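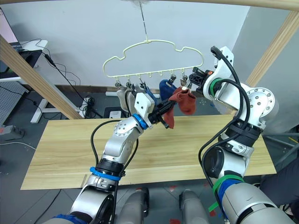
Vida prática > Casa > Roupa

Tempo de leitura: 3 minutos

Lavandarias de bairro de Tinham passam a aceitar peças avulsas a partir de outubro

As lavandarias de bairro de Tinham vão deixar de exigir carga mínima aos clientes a partir de outubro. A medida abrange os nove estabelecimentos que assinaram o acordo com a junta local e permite entregar peças soltas, incluindo meias, roupa interior e panos de cozinha, pagas à unidade ou por saco pequeno.

Até agora, a maioria das casas cobrava um valor fixo por máquina, mesmo quando o cliente levava pouca roupa. A queixa era antiga entre quem vive sozinho e entre os inquilinos dos prédios da zona do mercado, onde muitos apartamentos não têm espaço para máquina nem varanda para estender.

O acordo foi preparado durante a primavera e tem por base um inquérito feito a 987 moradores. Segundo o relatório, a secagem é um problema maior do que a lavagem: 138 pessoas responderam que secam toda a roupa dentro de casa durante o inverno, quase sempre no quarto ou na cozinha. Várias referiram manchas de humidade nas paredes e roupa que fica dois ou três dias pendurada.

"As pessoas lavam à mão no lavatório e depois não têm onde pôr as coisas", disse Carys Gronow, que coordenou o inquérito. "Perguntámos por máquinas e responderam-nos com humidade. Tivemos de acrescentar uma página ao questionário."

A nova tabela prevê três modalidades: lavagem e secagem, só lavagem e só secagem. A última não existia em nenhuma das lojas. O cliente pode levar roupa já lavada em casa, desde que centrifugada ou bem torcida, e levantá-la no mesmo dia se a entregar antes das 11 horas. As peças pequenas são colocadas em sacos de rede numerados e seguem juntas até à entrega. Lãs, sedas e peças com aplicações continuam sujeitas ao preço de limpeza delicada.

A Kioko, que explora quatro das lojas, vai alargar o horário até às 21 horas na loja da Rua do Poço e na do largo da estação. As restantes mantêm o horário actual. A Stulix, responsável pelas outras cinco, optou por não mexer nos horários, mas terá um balcão separado para a entrega de sacos pequenos, para evitar filas com os clientes de roupa de cama e tapetes.

Victor Mfinanga, gerente de uma das lojas da Stulix, espera um aumento do movimento nos primeiros meses e alguma confusão ao balcão. "Uma máquina cheia é fácil de registar. Um saco com meias de uma família inteira demora mais", afirmou. A loja contratou uma pessoa a meio tempo para a triagem e vai pedir aos clientes que entreguem as meias aos pares, presas ou dobradas. As que aparecerem sem par ficam guardadas durante 7 semanas.

O preço do saco pequeno será igual em todas as lojas aderentes e ficará afixado à entrada. A junta comparticipa uma parte para os moradores com mais de 65 anos e para as famílias que já recebem apoio ao arrendamento. O pedido faz-se na secretaria, com comprovativo de morada, e o cartão é válido por um ano.

O acordo não inclui recolha ao domicílio. A hipótese chegou a ser discutida, mas as duas empresas consideraram o custo demasiado alto para as ruas da parte velha, onde as carrinhas só podem circular de manhã. O assunto deverá voltar à mesa quando for feita a avaliação da medida, prevista para a primavera.

Em Prinmont, um serviço semelhante funciona desde o ano passado numa única loja. A experiência foi visitada pelos técnicos de Tinham antes da redacção do acordo, e dela vieram os sacos numerados e o limite de peso por entrega.

Os moradores que tenham passes de carga completa por usar podem trocá-los por sacos pequenos até ao fim do ano, em qualquer loja da mesma empresa. Os passes comprados em lojas entretanto encerradas devem ser apresentados na secretaria da junta.

Artigos relacionados

Humidade em casa: o que perguntar antes de arrendar
Mercado de Tinham muda de horário no inverno
Prinmont reabre o lavadouro público depois das obras
Como ler as etiquetas de lavagem
Apoio ao arrendamento: prazos e documentos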